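Reading Room > Short Fiction > Winter Issue > The Datum

The Datum

The tide gauge at Urnthorpe stood in a concrete well at the end of the fishermen's jetty, and for 59 years it had recorded the height of the sea on a paper drum. Awuor Langat had been sent to reconcile the paper record with the survey marks on shore. The job was expected to take six days.

A tide gauge does not measure the sea. It measures the distance between the sea and a mark that someone has agreed to call fixed. At Urnthorpe the mark was a brass bolt set into the sill of the old customs house, 69 metres from the jetty, and every height in the record depended on it. If the bolt had moved, the record was a record of the bolt.

She set up the level on the first morning in a light southerly. Kipchumba Kaijage held the staff. He had been assigned to her from the harbour office and had not done levelling before, but he was tall and could stand still, and that covered most of the requirements. She showed him how to rock the staff slowly towards her and away, so that she could take the lowest reading, and how to keep the foot of it clean.

"What happens if there's grit under it?" he asked.

"Then the town goes down by the thickness of the grit."

He wiped the foot of the staff on his trousers after that, every time.

They ran the line out from the bolt to the jetty and back again by a different route. The two runs should have closed to within a couple of millimetres. They missed by eleven. She repeated the outward leg in the afternoon and it agreed with itself. She repeated the return leg the next morning and it agreed with itself too. The error was real, and it sat somewhere between the second and third change points, on the length of footpath that ran behind the fish co-op.

Kylie Kingi ran the co-op. She came out in rubber boots and watched them for some time without speaking.

"You're the second lot," she said.

"The second lot of what?"

"Surveyors. There was a bloke when I was at school. He put a nail in our step and told Dad not to paint over it."

"Did he paint over it?"

"He replaced the step."

Awuor wrote this down in the field book, in the remarks column, with the name of the informant. The nail was listed in the 1980s recovery sheet as an auxiliary mark, stable, good condition. Three later surveys had used it. None of them mentioned a new step. Either they had found the nail or they had found a nail.

She spent that evening in her room at the guest house with the old sheets spread over the bed. The handwriting changed every decade or so. The longest run of it belonged to Mwangi Mfaume, who had serviced the gauge for most of its working life, and who had formed his sevens with a bar and his ones without a foot. His figures were very even. He recorded the height of the well, the time by the drum, the time by his watch, and the difference. Where he had missed a visit he left the line blank and initialled it.

In July of one year there were six blank lines in a row, all initialled. The drum record for the same weeks was complete. Someone had changed the paper and wound the clock, and the check readings beside it were in pencil, in a hand with plain sevens.

"That would be his wife," said Rosalinda Espiritu, when Awuor asked. Rosalinda owned the guest house and had known them both. "He was in hospital. She walked down with the key every morning. She wasn't paid for it."

"She didn't sign."

"It wasn't her job. What would she sign as?"

The pencilled readings were good. Awuor plotted them against the predicted tide and the scatter was smaller than his. She considered what to do about this. The rules for the reconciled record allowed a named observer or the word unattended, and there was a field for each.

Mfaume himself was still alive. He lived above the harbour in a house with a clear view of the jetty, and on the fourth day she went up to see him with a photocopy of the recovery sheet. He read it at arm's length.

"The nail is wrong," he said.

"Yes."

"I told them it was wrong. I wrote a letter."

"To whom?"

He named a department that had since been merged twice. She asked how large he had believed the error to be. He looked down at the water for long enough that she thought he had not heard.

"Eleven," he said. "Perhaps twelve, in summer."

He insisted that she stay to eat. His niece had sent up noodles from the Pleritz, the better of the two places on the harbour front, and he would not discuss the gauge again until the bowls were out.

The bolt was on his mind even so, and he returned to it while he stood at the counter with his back to her. He said that people worried about the sea and ought to worry about the sill. He had shaken the chopsticks out of their paper wrapper, the slim white kind with a blue-grey pattern, and was turning the question over with his hands as much as his head.
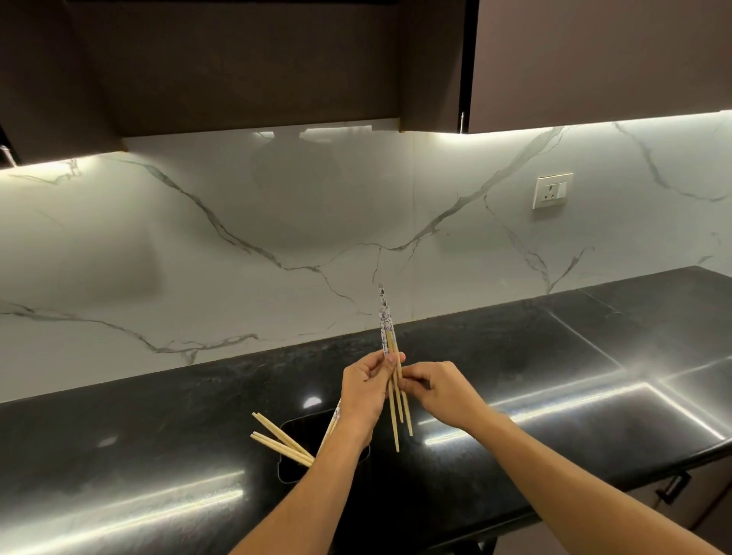 A level line was only a way of comparing lengths that could not be laid side by side, he told her, and the trouble with the footpath was that it had never been possible to bring the two ends together. With the sea you had the staff, and with the sill you had the bolt, and in between you had whatever was left lying about. He held three chopsticks nearly upright over the black stone with their points down, pinched them at the middle, and showed her that their lower ends did not agree. One reached lowest, the last stopped higher, the middle one higher again. "Now," he said, "which one is the short one?" She said that she could not tell without seeing the tops. "No," he said. "And they published it for thirty years without seeing the tops."

They ate. He asked what make of level she used, and when she said it was a Holex he nodded and said that they had been good once. He asked whether the well still smelled. She said that it did.

When she was at the door she asked him about the pencil readings.

"Those are sound," he said. "You can use those."

"I am going to use them. I need to know how to enter them."

He gave her the name. He spelled it, although it was his own surname and he had no need to, and he waited while she wrote it out.

On the fifth day they abandoned the footpath and ran a new line along the sea wall, where the foundations went down to rock. Kipchumba held the staff and wiped its foot. The line closed to one millimetre. She ran it again with the legs reversed and it closed to one millimetre on the other side of zero. She had him drill the new auxiliary mark himself, a stainless pin in the third coping stone, and stamped the number next to it.

Kylie Kingi came out to look.

"Do I have to not paint that?"

"You can paint it. Don't replace the wall."

The bolt had not moved. The correction went to the nail, and through the nail to the three surveys that had trusted it, and so the sea at Urnthorpe was found to have stood eleven millimetres lower in those years than had been reported. It was still rising. The slope was a little steeper than before, as one end of the line had been let down and the other had stayed where it was.

She typed the report at the guest house and dated it 2022-08-07. Under observers she listed Mfaume, M., with his years, and on the line below it Mfaume, J., with six weeks. The form returned a warning that the second entry had no staff number. She entered the first one's number, received a second warning that it was a duplicate, and accepted it.

In the morning she paid Rosalinda, loaded the tripod and drove out past the jetty. The door of the gauge hut was open, and Kipchumba was inside with the watch and the book.

More from this issue
The Weighbridge at Bhutto Siding
Notes Towards a Ferry Timetable
Spare Parts for the Lighthouse
Two Poems About Gravel
Letters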